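Minutes, maintenance meeting, two-arm cell (Mundine bench)
4/6/26, room next to the workshop

Present: Azadeh Sharifi (chair), Roman Szczepańska, Kyu-ri Baek, Annapurna Hegde (minutes)
Excused: Zodwa Kekana

1. Last minutes
Accepted with one correction. The spare finger tendons were ordered from Oturska, not from Grandell.

2. Right hand, fault 17
Roman reported that the right hand stopped with fault 17 two times last week, both times when the wrist was turned fully outward. He opened the connector and found one pin a little bent. He has straightened it, but he does not trust it for long. Kyu-ri asked if the fault can also come from the software update. Roman thinks no, as the left hand runs the same version. The log shows 1263 grasp cycles since the last service on the right hand and 894 on the left.
Decision: replace the connector. Roman, before the next meeting.

3. Service interval
The Rivas manual does not give a clear interval for the finger joints. Azadeh proposed to check the play in the fingers after every 50 hours of running. Agreed. Annapurna will add a page for it in the log book.

4. Cables and table
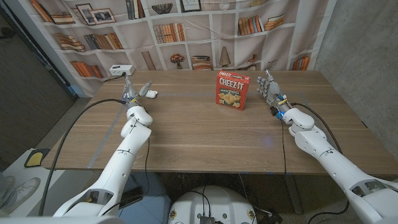 Cable routing was the longest point. Kyu-ri is worried about the cable at the right hand, which makes a loop back along the arm and then hangs past the table edge. She wants it clipped to the forearm shell with enough slack for the elbow. The long one from the left arm should get the same treatment. Roman asked that the power strip goes off the tabletop and under it, and Azadeh agreed. The gray tape lines stay where they are until the camera calibration is repeated, please do not pull them up. The cracker box remains the test object for the upright grasp.
Decision: Kyu-ri orders clips and makes a first try on the left side.

5. Other
Zodwa sent a message that the training for new operators is moved to August. The key of the tool cabinet is again missing, whoever has it should bring it to Annapurna.

Next meeting: date will be sent by mail.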